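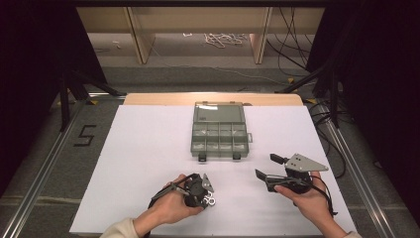
## 4. Mise en place du coffret à compartiments

La présente section décrit la préparation du poste, le contrôle du coffret et le rangement de la petite quincaillerie métallique (écrous, rondelles, entretoises). Elle s'applique au coffret Fevis à huit cases, référence 952, livré avec le lot de quincaillerie Pisholm. Pour les armoires murales et les tiroirs, se reporter à la section 6.

Édition : avril 2019. Remplace l'édition de septembre.

### 4.1 Éléments nécessaires

- Coffret à couvercle transparent articulé, base divisée en deux rangées de quatre cases.
- Plan de travail blanc rectangulaire, rigide, posé sur la table.
- Pièces à ranger, en vrac ou en sachet.
- Chiffon sec non pelucheux.
- Étiquettes Garcia, format étroit.
- Feuille de répartition vierge (annexe B).

Le coffret est livré fermé, sans contenu. Les étiquettes ne sont pas fournies avec le coffret ; elles se commandent sous la référence 2128.

### 4.2 Préparation du plan de travail

1. Débarrasser le plan blanc de tout ce qui ne concerne pas le rangement en cours.
2. Essuyer la surface au chiffon sec. Ne pas employer de produit lustrant : les rondelles glissent et quittent le plan.
3. Vérifier que le plan repose à plat sur toute sa longueur. Un plan qui bascule doit être recalé avant de poursuivre.
4. Placer le coffret vers le centre du plan, côté bord éloigné, loquets tournés vers l'opérateur.
5. Laisser libre la partie avant du plan. Elle reçoit les pièces en attente.

> **Note.** Une surface blanche et mate facilite le repérage des pièces brillantes de petit diamètre. Sur un plan métallique ou gris, prévoir une feuille blanche sous la zone d'attente.

### 4.3 Ouverture et contrôle du coffret

1. Maintenir la base d'une main.
2. Déverrouiller le loquet gauche, puis le loquet droit. Les loquets sont situés sur le bord avant, un à chaque extrémité.
3. Relever le couvercle et le rabattre entièrement vers l'arrière, jusqu'à ce qu'il tienne sans être retenu.
4. Vérifier que les huit cases sont vides. Les reflets du plastique peuvent masquer une rondelle mince restée à plat : incliner légèrement la base vers l'avant pour s'en assurer, puis la reposer.
5. Examiner les cloisons. Une cloison fendue ou décollée du fond laisse passer les pièces d'une case à l'autre ; le coffret est alors à remplacer.

> **Attention.** Ne pas forcer le couvercle au-delà de sa butée. La charnière n'est pas réparable et Gerkuria ne la fournit pas en pièce détachée.

### 4.4 Repérage des cases

Les cases sont numérotées de gauche à droite, loquets vers soi. La rangée arrière porte les numéros 1 à 4, la rangée avant les numéros 5 à 8. Cette numérotation est celle de la feuille de répartition et ne doit pas être modifiée localement.

| Case | Rangée | Contenu prescrit |
|---|---|---|
| 1 | arrière | écrous, petit diamètre |
| 2 | arrière | écrous, diamètre moyen |
| 3 | arrière | écrous, grand diamètre |
| 4 | arrière | écrous freins |
| 5 | avant | rondelles plates, petit diamètre |
| 6 | avant | rondelles plates, grand diamètre |
| 7 | avant | rondelles élastiques |
| 8 | avant | entretoises et pièces non identifiées |

Coller les étiquettes sur la face extérieure de la base, à l'aplomb de chaque colonne. Une étiquette collée sur le couvercle devient illisible dès que celui-ci est rabattu.

### 4.5 Tri et remplissage

1. Verser les pièces à l'avant du plan, en un seul groupe, à l'écart des bords. Ne pas vider plusieurs sachets à la fois.
2. Étaler le groupe de façon que les pièces ne se chevauchent plus.
3. Séparer les écrous des rondelles.
4. Classer chaque famille par diamètre. En cas de doute, comparer la pièce au gabarit imprimé en annexe B.
5. Déposer les pièces dans les cases prescrites, en commençant par la rangée arrière. L'avant-bras ne passe ainsi jamais au-dessus d'une case voisine déjà remplie.
6. Porter en case 8 toute pièce dont le diamètre ou le filetage n'a pas pu être établi.
7. Inspecter le plan, puis le pourtour du coffret. Une rondelle engagée sous la base se détecte en déplaçant le coffret de quelques centimètres.

Le coffret admet jusqu'à 1000 grammes de pièces, répartis sur l'ensemble des cases. Ne pas remplir une case à ras bord — le couvercle appuie alors sur les pièces et les loquets se ferment mal.

> **Attention.** Écarter les pièces grasses ou oxydées. Elles marquent le plastique et doivent être nettoyées avant rangement, selon la procédure 1804.

> **Note.** Les câbles et cordons présents sur le poste sont à tenir hors de la zone d'attente. Un cordon tiré sur le plan entraîne les pièces légères vers le bord.

### 4.6 Fermeture

1. Ramener le couvercle sur la base sans le laisser retomber.
2. Appuyer au centre du bord avant.
3. Verrouiller les deux loquets. Un déclic est perceptible pour chacun.
4. Soulever le coffret de quelques centimètres, à l'horizontale, et contrôler que le couvercle ne bâille pas.

Le transport s'effectue à plat. Tenu sur chant, un coffret partiellement rempli peut laisser migrer les rondelles les plus minces par-dessus les cloisons.

### 4.7 Anomalies courantes

| Constat | Cause probable | Action |
|---|---|---|
| Un loquet ne se verrouille pas | pièce coincée sous le couvercle | rouvrir, dégager le bord avant |
| Pièces mélangées après transport | coffret porté sur chant | reprendre en 4.5, étape 3 |
| Couvercle instable en position ouverte | charnière usée | remplacer le coffret |
| Plastique terni | solvant | nettoyer à l'eau savonneuse, sécher |
| Case 8 pleine | tri incomplet | identifier les pièces avant tout nouvel apport |

### 4.8 Entretien

Vider et essuyer les cases à chaque changement de lot. L'eau tiède savonneuse est admise ; l'acétone et l'alcool sont proscrits. Laisser sécher couvercle ouvert, à l'abri du soleil direct. Les étiquettes Garcia se décollent à sec, par un coin — un résidu de colle éventuel s'enlève au chiffon humide.

Reporter la date du nettoyage au dos de la feuille de répartition et ranger celle-ci sous le coffret.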